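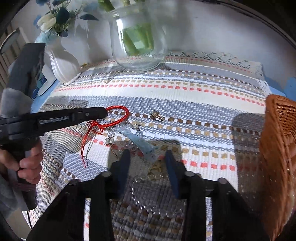
Muthoni Rashidi builds hand-held grippers in one half of a shared workshop called Caveck. The other half is used for bicycle frames. Her current project, which she calls Itwood, is a pair of tools with two fingers each, worked by hand, that record how a person picks things up. The recordings are used to train a small arm at the other end of her bench. She has been on it since January.

We started with the linkage, because that is where most of her time has gone.

"The first version had a single pivot per finger," she said. "It closes like scissors. The pads meet at the tip first and then the rest catches up, and anything round gets squeezed out the front. I knew that would happen and built it anyway, because it was a quick build and I wanted something to hold."

The present version uses parallel links, so the pads stay at the same angle as they close. The price is play. Every joint adds a little, and by the time it reaches the fingertip it can be felt.

"On paper it is nothing. At the pad it was enough that I could wiggle a bead with the trigger locked. I reamed the holes and changed to shouldered pins, and most of it went. Then I overtightened one side and got stiction, so the left finger lagged the right. It took me an evening to see that I had done that myself."

She logs finger opening with a magnetic encoder on the trigger shaft. The position of the tool comes from the camera, by matching features from one picture to the next. That explains her liking for patterned cloth. A plain white bench top gave her very little to track, and the estimated path drifted sideways whenever she moved slowly.

"Stripes are fair, though they can fool it along their length. Stitching is good. Woven stuff is good. Glass is bad, because what you see through it moves the wrong way. I leave it in anyway. People have glass at home."

Most of her sessions are done at home, on an ordinary table, with small things from a drawer: bracelets, charms, beads, cord. I asked why jewelry, when most hobby builders begin with blocks or cups.

"Blocks tell you the gripper closes. I had that. A string of beads changes shape as you lift it, so there is no one right place to grab. Cord is worse. A cord bracelet lies flat and the pad slides over the top of it. You have to come in low, nearly scraping the cloth, and then the cloth bunches up and you have two things in the gripper."

Does she correct for that in software?

"No. I take it again. If I do it badly, the arm learns to do it badly."

The pads are her own castings. She makes them in silicone, in printed molds, and has tried several grades. Soft pads wrap around a bead and hold it well, but they fold back when they touch the table. Hard pads keep their edge and drop the bead. She settled on a soft face over a stiffer core, poured in two stages. The second pour has to go in before the first is fully cured or the layers peel apart. The silicone comes from a supplier called Dovach, which she described as slow but consistent.

"I had a batch from somewhere else that stayed tacky. It picked up lint from the cloth, and after that it would pick up anything. Very good results that week. I threw them out."

She has kept 456 demonstrations so far. Her first set was 200, all done in one position at the table, and the arm trained on it worked only when the objects were laid out in the same part of the cloth. She collected another 200 from different sides and at different times of day, with sun and without. The rest are two-handed takes, in which one tool steadies something while the other works.

"Light matters more than I expected. With low sun the tool throws a hard shadow right where you are working. The object is between the pads and the whole area goes dark. In the first set I had the blinds down, so the arm had never seen that. It would get to the right place and stop."

The two-handed takes have their own trouble. Both tools record separately, and the clocks have to agree. She flashes an LED in view of both cameras at the start of each take and lines up the files afterward. A friend from the bicycle side, Panganiban, wrote the script that finds the flash. It fails when the sun is on the table, and then she does it by hand.

The arm itself is less developed than the tools. It has the same fingers and the same pads, driven by a hobby servo through a short pushrod. On her last count it lifted a cord bracelet in 21 tries out of a longer run that she had not finished when we spoke, and she did not want to give a rate.

"It either pinches it or it pushes it along. When it pushes, it keeps pushing. I need takes where I miss and then recover, and I have very few, because I was throwing those away."

She has started keeping them. She is also redrawing the trigger, which tires the index finger after an hour, and moving the battery from the top of the tool into the handle. The weight up high makes the tool roll when she reaches forward – she has been compensating with her wrist, and the wrist motion is in all the recordings.

Will she have to redo them?

"Some. The close work is fine. The long reaches I will do again once the new handle is printed. It is on the machine now, second attempt. The first one came off the bed at the battery door."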